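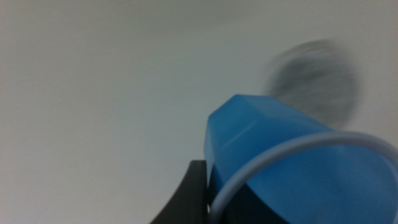
Blue plastic cup with a white cord.

Lusis Film Premiere: Frequently Asked Questions
Last updated Thursday, October 24, 2019

When do doors open?
Doors open two hours before the screening. The red carpet starts at the same time and closes when the cast goes in. The screening will not be held for late arrivals.

Where is it?
At the Gratach Theater, main auditorium. Use the front entrance on the square. The side door is for press and crew only.

Will the cast be there?
The two leads and the director are confirmed. Other cast members may come if their shooting schedules allow. We do not give out arrival times.

Can I watch the red carpet without a ticket?
Yes. There is a public viewing area for 200 people along the left side of the carpet. It is first come, first served, and wristbands are handed out at the barrier. A wristband does not get you into the screening.

Can I get an autograph or a selfie?
That is up to the actors. Please stay behind the barrier and do not pass items over it unless you are asked to. Selfie sticks are not allowed.

What should I wear?
Main floor tickets are formal - a suit or a long or cocktail dress. Balcony tickets have no dress code. Costumes are fine in the viewing area, but full face masks are not.

Will the trailer be shown?
The new trailer plays on the outdoor screen during arrivals. It goes online the next morning.

Is there music?
Gosta will perform three songs from the soundtrack on stage before the film. Please do not record the performance.

Can I bring my phone inside?
You can bring it, but it must be off during the film. Security will check bags for cameras. Anyone caught recording will be asked to leave without a refund.

Is there an after-party?
Yes, at Lebrun, by invitation only. Screening tickets do not include it, and names cannot be added at the door.

Can I get a refund?
Tickets can be returned up to the day before. After that you can pass your ticket to someone else, but the name has to be changed at the box office first.

I can't make it. When does the film open?
It opens in regular theaters in December. Check your local listings for times.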